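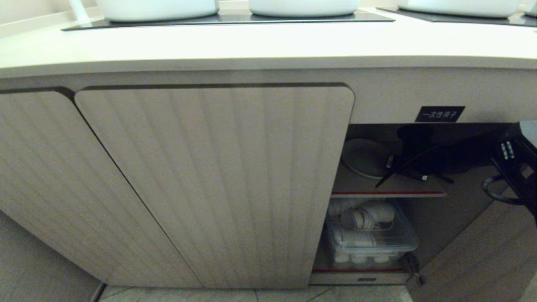
The breakfast buffet problem

2 Jun 2020

I have a friend, Matilde Carrilho, who believes you should judge a hotel by its towels. I judge mine by the breakfast, and mostly by how badly I behave at it.

At home I eat one slice of toast standing up. Put me in a hotel and by half past seven I am a man with a plan and two plates. I have eaten smoked fish next to a waffle. I once went back for a third helping of beans in Ciltisdale, a town where I had no plans before dinner and not much to do after it, and the woman minding the coffee machine gave me a look I still think about.

My worst showing was last December at the Telau, where my sister and I stayed for our cousin's wedding. Breakfast wasn't included. It was 159 crowns a head, and I decided on the stairs that I was going to get every last crown back in cheese. I didn't even like the cheese. It had a rind like a bath mat. I ate six pieces, then sat through a two-hour ceremony in a tight collar, thinking about cheese.

Benedita Valente, who I used to work with, takes the opposite line. She walks the whole room once with her hands behind her back, like a general looking over troops, and then has a boiled egg. I find this very hard to forgive. She also steals the little jams, so she isn't perfect, and I bring that up whenever she mentions the egg.

I haven't stayed anywhere since the winter, and I miss it more than I'd have guessed. I miss the toaster that does nothing on the first pass and burns the bread on the second. I miss the juice glasses made for dolls. Last week I tried to stage the whole thing in my own kitchen, with four kinds of cereal lined up and a melon cut into cubes. I went around twice. The service was slow and the other guest was the cat.

I still have most of the melon, if anyone lives nearby. Matilde has already said no, and asked what I did about towels.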